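7 Approach and Grasp Rules for Simulated Wrist-View Episodes
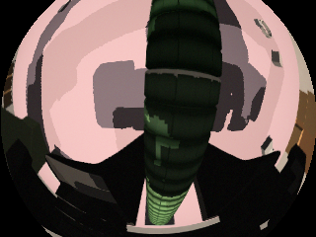 7.1 Scope

This section applies to all tabletop pick episodes recorded in the Castthorpe simulator with the fisheye wrist view enabled. It covers approach, closure, lift and review. Scene authoring is covered in Section 4. Export is covered in Section 9.

Operators must have completed the practice set in Section 3 before recording episodes that count toward a release.

7.2 Before the episode

1. Load the scene from the release list. Do not load scenes from a personal folder.
2. Confirm that the scene seed shown in the status bar matches the seed on the task sheet.
3. Open the gripper fully. Both fingers must be in view at the lower part of the wrist image.
4. Check that the target object named on the task sheet is present. If it is missing, close the scene and log fault code 12.
5. Leave lens correction off. Review tools expect the uncorrected circular image.

NOTE: The black corners outside the lens circle are part of the stored image. Do not crop them.

7.3 Approach

1. Move to the pre-grasp pose above the target at normal jog speed.
2. Rotate the wrist until the target lies between the two fingers. For long objects, the long axis of the object should run up the image, between the fingers.
3. Switch to slow jog for the final descent.
4. Stop when the fingers are level with the part of the object to be held. Hold this pose for 20 control steps before closing.

NOTE: Straight edges bend near the rim of the circle. Judge alignment from the center of the image only. An edge at the rim that looks tilted is not grounds for correcting the wrist angle.

CAUTION: Hard shadows and reflections on the work surface can be mistaken for contact. Use the contact indicator to confirm touch. Do not infer height from the distance between an object and its shadow.

7.4 Choice of grasp point

Tapered objects are to be grasped where the sides are closest to parallel. A grasp on the narrowing end is permitted only when the task sheet calls for it, as in handover tasks. In that case mark the episode "end grasp" at the time of recording. Marks added later are rejected by the import check.

On ribbed or segmented objects, place the finger pads across at least two ribs. A pad resting on a single rib tends to produce a rocking contact in the solver, and the episode will fail the stability test in 7.6.

Small loose items elsewhere on the surface are distractors unless the task sheet names them. Plan the descent and the exit so that neither finger touches them. Contact with a distractor does not end the episode, but must be flagged.

7.5 Closure and lift

1. Close at the default rate. Do not change force limits during an episode.
2. Wait for both contact indicators.
3. Lift straight up. Keep the wrist angle fixed until the object is clear of the surface.
4. If the object slips, open the gripper, return to the pre-grasp pose and try again. The limit is 3 attempts per episode.
5. After the last failed attempt, end the episode with the result "not grasped". Failed episodes are kept.

CAUTION: Do not use the reset key to hide a failed attempt. A reset inside an episode breaks the step count and voids the whole file.

7.6 Review

Each episode is reviewed by a person other than the operator. The reviewer confirms the following:

- seed and scene name match the task sheet
- hold period before closure is complete
- end grasp and distractor flags are set where required
- object pose is stable for 20 control steps after lift
- no reset occurs between start and result

Disputed episodes go to the simulation lead (Parisa Fallahi) with the reviewer's comment attached. Do not delete or rename the file while a dispute is open.

7.7 Changes since the February issue

Step 4 of 7.3 now applies to all object classes. Fault code 19 has been withdrawn; use 12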